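Open day at the Braltby model homes

In January my wife and I went to the open day of the new houses at Braltby. We are not sure yet if we will buy something, but we wanted to see how the rooms are in real life. On the website of the builder, Tavares, everything looks big and bright, and I prefer to walk in a place before I believe it.

We took the bus from Umesmont, which needs 26 minutes, and from the stop it is still a walk of 7 minutes along a road without pavement. At the gate we got a paper with a plan of the site and blue covers for our shoes. Five houses were open. In each of them the visitors could go upstairs and downstairs as they liked, and there was coffee in the second one.

The first house was furnished quite fully, with a long table and many cushions. My wife liked the kitchen, but I found that the door of the fridge and the door to the hall come very near to each other. In the third house, the type is called Clollness, there was less furniture and I could better imagine our own things in it. The stairs are a little steep for me. The bathroom has a window, what I always wanted, and the water pressure was good when I tried the tap.

We stayed longest in the bedrooms. I had brought my measuring tape and I was glad about it, for the plan on the paper gives the size of the rooms without the built-in cupboards. Our own bed would fit in the larger bedroom, but then there remains only 50 centimetres on the side of the window. It is enough to pass, not enough to open a drawer. My wife said that we can sleep in the back room and use the larger one for working. I had not thought of this.

The floors are pale laminate, with long planks, and in every upstairs room it is the same one. I had expected to find it cold, but with daylight on it I liked it very much. I asked how it is with scratches and the answer was that one should put felt under the chairs. The price list was only given out at the end, in the tent. There were over twenty people waiting for it, so we took one copy and read it on the bus – the parking place costs extra.
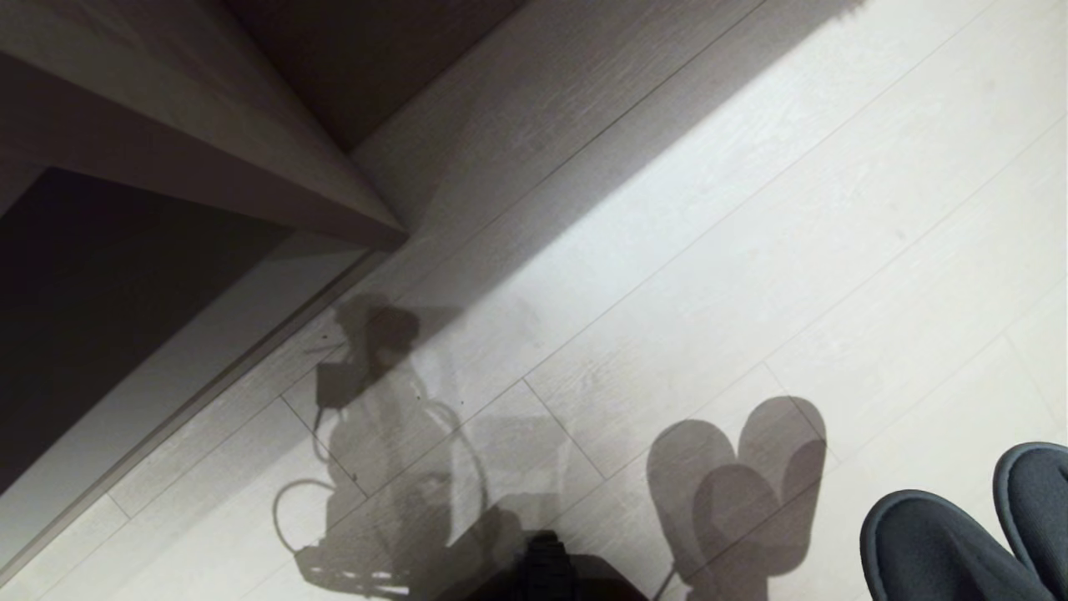 The next open day will be on a Friday, from 5 in the afternoon, and we plan to go again to see the back room in the evening. I will bring the measurements of our desk and of the two bookshelves, and I also want to ask about the heating costs.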